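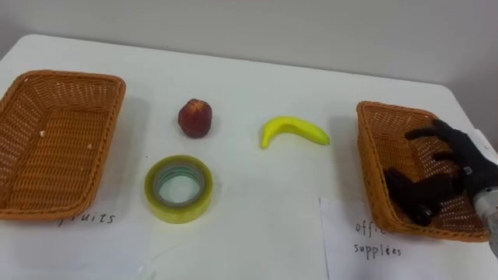
Opening

Good morning, and thank you to the tenants' union of Wonthorpe for the invitation. I speak for the Virner Valley network of small farmers. I will talk slowly, please raise your hand if a word is not clear.

1. Where we come from

Our network started in 1991, when the grazing land above Virner was sold without asking the families who used it. We lost that case. We kept the habit of meeting.
(Pause. Ask who in the room has been in a land case.)

2. The Gatti case

In August the company Gatti asked the court to remove five families from the river plots. Three of them hold papers. Two have only the word of their grandparents, and the judge did not want to hear it. Our lawyers have appealed.
Say clearly: the appeal does not stop the eviction. This is the part people misunderstand.

3. What we ask from you

Write to the regional office in Vandmont before the hearing. A short letter in your own words is better than a copied one.
Send us observers for the hearing. We can offer beds and meals, but we cannot pay the train.
Do not publish the names of the families. They have asked for this.

4. Questions

If somebody asks about money, the accounts are on the table by the door.
If there is time, read the statement of the river families. Read it standing.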